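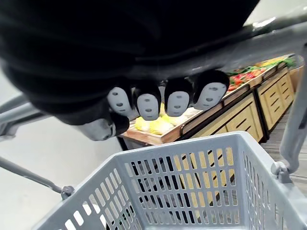 Shopping basket

A shopping basket is a light container with one or two handles, provided by a shop for customers to carry goods from the shelves to the till. It is intended for small purchases and is normally returned before the customer leaves. Larger purchases are usually carried in a trolley.

History

Before self-service shops became common, customers brought their own baskets, most often made of willow, and goods were handed to them over a counter. The spread of self-service in the twentieth century changed this arrangement. Shopkeepers needed a container that belonged to the shop and could be stacked near the entrance. Early versions were made of wicker or wire. Wire baskets were strong but noisy, and their coatings wore away at the corners. Moulded plastic later replaced wire in many shops.

The market town of Clundgate is often mentioned in local studies of the subject. Its grocery, Parri, opened with 118 wire baskets and kept part of the original stock in use for 15 years. The historian Llinos Jenkins has described the shop's records as unusually full, noting that repairs to handles were entered in the same ledger as repairs to the shopfront. 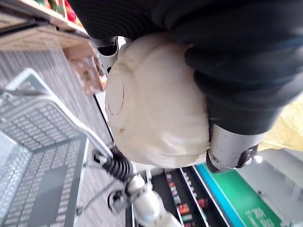 The Parri ledger also records losses. In its first winter the shop replaced 11 baskets, most of which had been taken home by customers and not returned. A small deposit was introduced and then withdrawn after complaints.

Design

Most modern baskets taper towards the base so that they can be nested when empty. Openings in the sides reduce weight and allow dust and spilt liquid to escape. Handles fold outwards or lie flat against the rim, leaving the top clear for stacking. Some models have wheels and a long pulling handle, and may be used either on the floor or on the arm.

Capacity varies between makers. Very deep baskets hold more but are tiring to carry, and the designer Senan Conneely has argued that the width of the handle matters more to comfort than the weight of the basket itself.
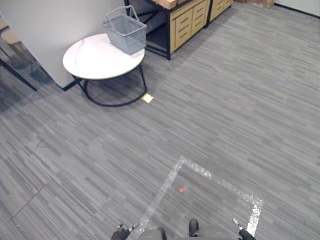 Use in shops

Baskets are generally placed near the entrance, with further stacks inside larger shops. A survey of roughly 400 customers, carried out in Clundgate by Anju Vishwakarma, found that many people who entered without a basket took one later if a stack was within reach. Shops also use baskets to display reduced goods or to collect items left at the till.

Cleaning is usually done by hand or in a washing machine built for crates. Worn plastic baskets may be ground down and moulded again, although mixed materials in the handles can make this difficult.

See also

Shopping trolley
Self-service
Wickerwork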